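The Robot Is the Cheap Part

I spent most of last winter with a spreadsheet open on one screen and a cup of cold coffee next to it, trying to work out what a surgical robot costs. You'd think that would be easy. You call up the sales rep, the sales rep says a number, you faint, you write the number down. But I've been hanging around the purchasing office at Benorberg, a mid-sized hospital with more parking than it needs and less money than it wants, and the number the rep says is only where the arguing starts.

Nhung Đặng runs equipment planning there. She has a whiteboard with two columns on it, "buy once" and "buy forever," and when I first walked in the second column was so long it had wrapped around onto the wall on sticky notes. Drapes! Service contract! Somebody to cover the room while the nurses are off training! She let me read the whole thing before she said hello.

The one that got me was instruments. I'd always pictured the robot as one big purchase, like a truck. It's closer to a printer (sorry, Nhung, I know you hate that comparison). The arms stay put for years, but the little tools on the ends wear out, and on the system Benorberg was looking at, each one is good for a set number of uses and then the machine won't take it anymore. A needle driver that still looks perfectly fine to me goes in the bin.

So how many do you buy? That depends on what your surgeons do all day, and also on what they do when they're learning, and the learning is where the first budget fell apart. Practice uses up instruments too. Nhung's draft had 48 instruments for the year, all of them assigned to patient cases, and not one for anybody to get better with.

Duyên Quan, who teaches suturing on the system, caught it in a February meeting. "You've bought us a piano and no time to play it," she told the room, and then asked for a training line of her own. She got one, after a bit of back and forth that I was politely asked to sit out in the hallway.

I understood her point much better once I'd paid attention to the size of the work. A short cut, a couple of stitches, and a long tail of dark thread that has to be kept out of its own way while two metal wrists move around each other. Those wrists have tiny cables and pulleys right out where you can see them, and once you've noticed them you stop wondering why instruments are a yearly expense.
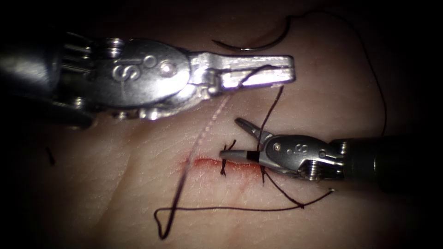
What went into the second draft

Nhung rebuilt the spreadsheet from the bottom up, starting with people's hours and ending with the machine. I liked that a lot. Five surgeons wanted time on the console, and four of them had never used one, so she wrote in practice blocks for each of them before she let herself type a single price.

Then came the room. The operating room they had in mind is 308 square feet, and Nhung taped the outline of the patient cart on the floor with blue tape and made everyone walk around it with a gurney. It fit, barely, if you moved a supply cabinet. Moving the cabinet meant moving an outlet, and moving the outlet became its own line (with its own sticky note, of course).

For planning she used Drallow, a scheduling program the hospital already paid for and mostly ignored. She'd plug in a case mix, and it would tell her when they'd run out of needle drivers. The first time she ran it with the training hours included, they ran out in almost half the time she'd expected. She ordered differently after that -- smaller batches, more often, with practice tools kept on a separate shelf so they didn't wander into the patient stock.

They also got a quote from Postness, a reseller that handles refurbished systems, and I'll admit I was rooting for it. The sticker price was so much friendlier! But the service contract was shorter, and the older model took a different family of instruments, so the "buy forever" column hardly got any smaller. Nhung kept the quote in the folder anyway. She says it's useful to have on the table when the other rep comes by.

If you're starting one of these budgets yourself, my advice is to borrow her order of doing things. Ask who's going to use it and how much practice they need. Ask what gets used up each time, and what it costs when somebody is only rehearsing. Tape the floor. Leave the big number for last, when you've got something to hold it up against.

The purchase hadn't been signed when I turned this in. The blue tape was still on the floor, a little scuffed at one corner, and Duyên was already asking for more thread.

Contact the editors | Copyright Tạ Magazine, all rights reserved | Back to top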